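Preguntas frecuentes sobre regalos, envoltorios y devoluciones

10 de octubre de 2026
Por Sidra Warraich

¿Envuelven todo lo que venden?
Casi todo. Las escaleras de mano y los paraguas de jardín salen de Sullitz con un lazo y nuestras disculpas. Lo demás se envuelve en el mostrador del fondo, donde atiende Daniyal Paracha, hombre de pocas palabras y mucha cinta adhesiva.

¿Cuánto cuesta?
El papel liso va incluido en la compra. El celofán y la tela se cobran a 2 euros por pieza. Si trae usted algo comprado en otra tienda, también lo envolvemos, pero le miraremos con cierta tristeza y le cobraremos 7.

¿Papel o celofán?
Depende de la forma. Una caja agradece el papel. Todo lo redondo lo detesta: hay que plegarlo mil veces y acaba pareciendo una empanada. Para platos, fuentes y quesos, pida celofán. Hace ruido y delata al que intenta esconderlo en un armario, pero se adapta a lo que le echen.
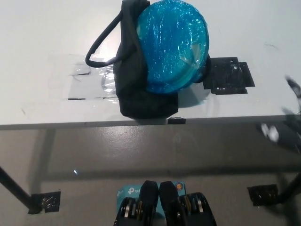
Tenga en cuenta que el celofán de color tapa menos de lo que promete. Si la sorpresa le importa mucho, pida una capa de papel de seda por dentro.

¿Puedo dejar un encargo y recogerlo otro día?
Sí. Lo guardamos 18 días. Pasado ese plazo llamamos por teléfono, y si no contesta volvemos a llamar, ya con otro tono. En enero no guardamos nada, por falta de estantería y de paciencia.

¿Aceptan devoluciones sin el envoltorio?
Naturalmente. Lo contrario obligaría al homenajeado a adivinar que no le gusta el regalo antes de abrirlo, talento que solo le conocemos a las suegras. Traiga el tique regalo y el artículo sin usar. Una sartén con restos de tortilla se considera usada, por mucho que se discuta.

He perdido el tique. ¿Qué hago?
Pregunte por Rukhsana Dogar, que lleva las cuentas. Con la fecha aproximada y el importe suele encontrar la venta. Con «era algo azul, para mi prima», no.

¿Escriben ustedes la tarjeta?
La letra la ponemos nosotros; el sentimiento, usted. No redactamos declaraciones de amor ni reconciliaciones entre hermanos.

¿Hacen lotes para empresas?
Sí, hasta 800 unidades, con aviso previo y un solo modelo de lazo. Los cambios de color se admiten hasta que empezamos a cortar cinta.

Sullitz, regalos y menaje. Contacto: en el mostrador o por el formulario de esta web. © 2026 Sullitz. Volver arriba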